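3.2 Placing the monitors

1. Clear the middle of the desk before you lift anything onto it.

2. Set the larger monitor down with the whole base flat on the wood. Keep it off the edge of any mat or pad.

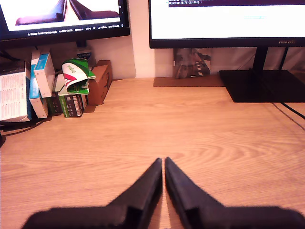
3. Put the second monitor to the left and turn it slightly toward your chair.

Note: Leave 4 inches between the stands and the wall – the plugs need the room.

3.3 Running the cables

1. Bring each cable out from behind the stand and leave some slack.

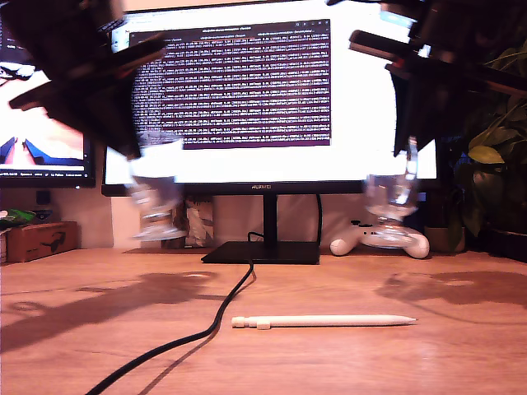 2. Tilt the screen fully both ways. If a cable pulls tight, give it more length.

Caution: Do not pinch a cable under the base.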